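Print this page | E-mail this page

The Clemmont sofa by Brallwood

Of all the seating we carry, the Clemmont is the one that gets sat on most in the showroom, and I include the staff in that. Brallwood set out to make a plain gray sofa that a family could really live on, and they pulled it off. It's roomy, it's quiet to look at, and it goes with nearly anything you throw at it (or on it!).

The seat is the best part. It's a long, flat, properly supportive seat with a fine woven cover, and the weave is tight enough that crumbs sit on top and brush right off. You can stretch out on it, fold the wash on it, let the kids pile their team shirts on it, and it still looks like a sofa afterward. Seat depth with the back cushions in place is 56 cm, which suits most adults with both feet on the floor.

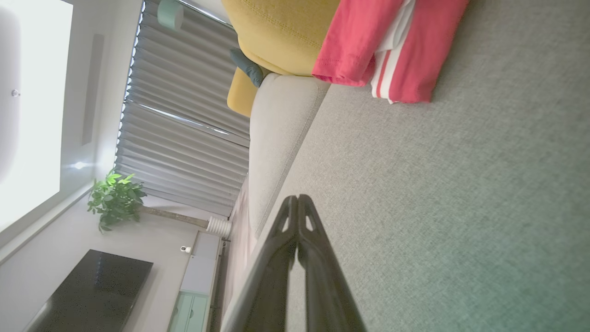 The cover comes off in sections with zippers along the back edge. Wash cool, hang up, and put it back on while it's very slightly damp, so it pulls smooth over the corners. I did mine at home in January and had the whole thing back together in around 46 minutes, and I am not a handy person.

Color is where you get to have some fun. Light gray is the standard, and it takes bright accents so well. Mustard yellow is my favorite by a mile. It warms the gray right up, even in a room with gray blinds and white walls, and a small teal pillow tucked in with the yellow looks terrific. Stivitz makes cushion covers in both shades, sold separately, and they fit the scatter cushions we stock. A leafy plant next to the arm doesn't hurt either.

The arms have a rounded, padded top, comfortable enough for a nap with no pillow. Please don't sit on them, though. They're built for elbows and heads.

What's in the box: seat base, back cushions, two arms, 4 feet with screws, and a hex key. The arms slide onto brackets and lock. Two people can carry the base up a normal flight of stairs. The frame is guaranteed for 10 years and the covers for two.

One more thing I love: red doesn't bother it. We were nervous about bright sportswear on pale fabric, and so was Brallwood, so the yarn is treated before weaving. A dry basketball shirt can lie there all afternoon. Wet ones belong on the line.

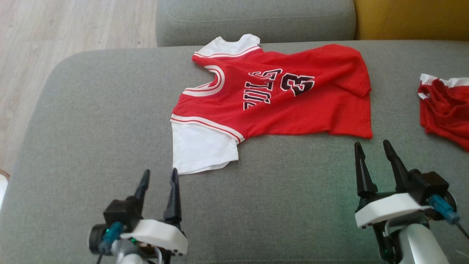
Care and spare parts

Vacuum with the soft brush every couple of weeks and turn the back cushions when you think of it. Spare feet, zippers and single cover sections come from Melnychuk, who also do repairs on the older model. Price list last checked 7th July.

Reader comments

Satish Hegde: Had ours two years with three boys in the house. Covers have been off more times than I can remember and the zippers are still fine. Wish it came in a darker gray too.

mapleporch: Do the Stivitz covers fit the big back cushions or only the small ones?

Shop reply: Only the small ones, sorry! Brallwood sells the large size in gray.

tessandco: Second the mustard. Went for it after reading this page and the whole room feels sunnier.

Print this page | E-mail this page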